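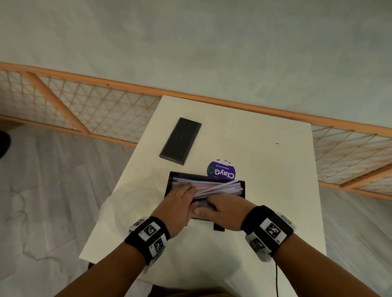

Figure 7. Straw box task, operator's hands with wrist bands on.

Section 7: Running the straw box demonstration on an open day

This section covers the hand-tracking stand, where an operator wearing the Tritis wrist bands sorts drinking straws in a box and the session is recorded for later use with the Mimetti arm. It assumes you have finished Section 6 and that both bands pair with the recorder. If they don't, go back. Do not start pairing in front of visitors.

A word on what the stand shows. The Kinnear sales sheet calls it "teaching a robot by hand." What visitors will see is a person handling straws. The arm learns nothing while they stand there, and we ask presenters not to suggest that it does. Whether the recordings help much with thin, slippery objects is still an open question. Kanako Uchida, who wrote the first version of this section, thinks they do. The present editor has yet to be convinced.

Before the doors open

1. Set the narrow white table against the folding screen, short side toward the screen. The operator sits at the other short side.

2. Put the open black box on the table within easy reach, long side facing the operator. Lay the straws lengthwise. A thick stack works better than a thin one, which slides about.

3. Stand the round purple ClayGo container behind the box, near the back right corner. Leave it there for every run. Recordings with the container in different places have been hard to compare.

4. Put on the bands, one per wrist, fabric snug against the skin. The square black-and-white markers must face up and to the side. Sleeves stay above the band.

5. Let the cable on the right band hang toward your lap. Do not loop it around the forearm.

Caution: The cable catches on table edges. If you feel it pull, stop and free it before you lift your hand.

6. Start the recorder and hold both hands still over the table until the marker light turns steady. The Zurklow manual says this takes 7 seconds. Allow up to 29.

Running the task

7. Rest the left hand on the straws near the left end of the box, fingers spread, and press down lightly.

8. Bring the right hand across the near edge of the bundle, fairly flat, and tuck the fingertips a little under the straws.

9. Square up the bundle. A few straws may still fan out on the right and poke over the rim. Leave them until the rest is settled, then push them in one at a time.

10. Return both hands to the table and stop the recorder. Save the run even if it went badly.

Note: Bad runs are supposed to be kept. At the March open day the presenters saved only the good ones, and visitors were then told the success rate was very high. Of course it was. If you quote a number, quote all the runs, including the ones you would like to forget.

Note: Phones may stay on the far part of the table, face down and silenced. A lit screen can upset the marker tracking. We have seen this happen twice – the vendor says it can't.

Answering visitors

Keep it plain. The markers tell the software where the wrists are. They do not report finger pressure, and pressure is most of what this task is about. If someone asks how the system knows how hard you are pressing, the right answer is that the bands don't measure it.

If someone asks when the arm will do this on its own, send them to Kanako Fukuda at the Mimetti bench. Please don't guess a date.

After the last run

11. Take off the right band first, unplug the cable, then remove the left.

12. Copy the recordings before you power down. The recorder holds 66 runs and overwrites the oldest without a warning. The sales sheet says 70.

13. Wipe the marker panels with a dry cloth only.

Go on to Section 8 for packing the table and screen.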